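Open day, cell 2 – pre-demo check, Fri 31 October
Inspector: Hanane Saber
Stop button: OK
Belt guards: N/A, open rails
Visitor line: moved back 200 mm, OK
Cables: comment 1

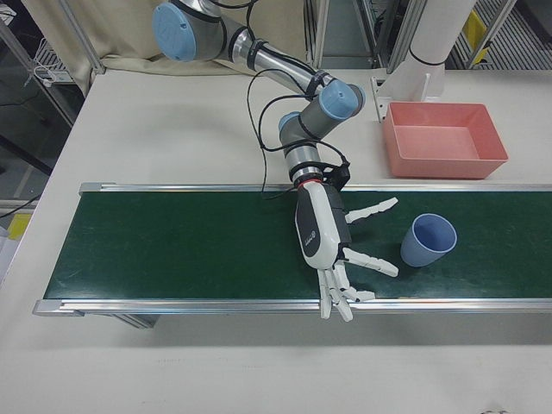 Comment 1. Cable routing needs rework before the January visit. Ties on the aluminum tube are accepted – the loops between the upper links and the wrist are not. Shorten and recheck at full reach.

Comment 2. Spare cups go to Baptiste Marty, not on the belt.

Released for demo at low speed only.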